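Redoing the breakfast shelf at the Lolham place this month. Short thread, mostly so I remember what I did.

The old setup was one deep cupboard where cereal went in at the front and got lost at the back. In March I pulled out a packet I'd bought before we moved.

So I've gone to single-serve boxes and a little raised shelf. The shelf is a Prullier. The full pantry unit they sell was 799 and I wasn't paying that for somewhere to put cereal.

We use cookies to improve your experience. By continuing to browse you agree to our Cookie Policy. Accept | Manage preferences

Rice Krispies is what gets eaten most here, so there's more of it. One Apple Jacks for my nephew.
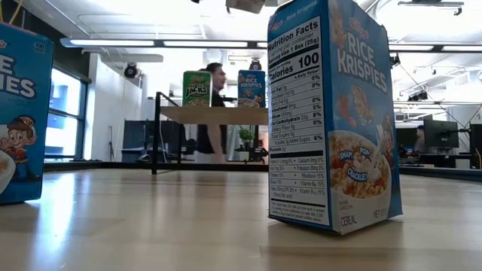
Keegan Pomare replied that small boxes are a waste of cardboard and he'd sooner buy the big bag and tip it into a tub with a lid.

Fair enough. I did tubs for 2 years. The lids cracked, and I never knew what was in them or how old it was. With these the label stays with the food. 25 g a box, 100 calories, printed down the side. That's handy at 6 in the morning when I'm not measuring anything.

He's right about the cardboard. Ours gets flattened and goes in the recycling with the rest.

Rules so far: new boxes go at the back, older ones come forward. Nothing gets opened and put back half full. If the colour of the box is faded or the corners are bashed, eat that one first.

Next job is the tea drawer, which is worse. 37 loose teabags and no idea what flavour most of them are.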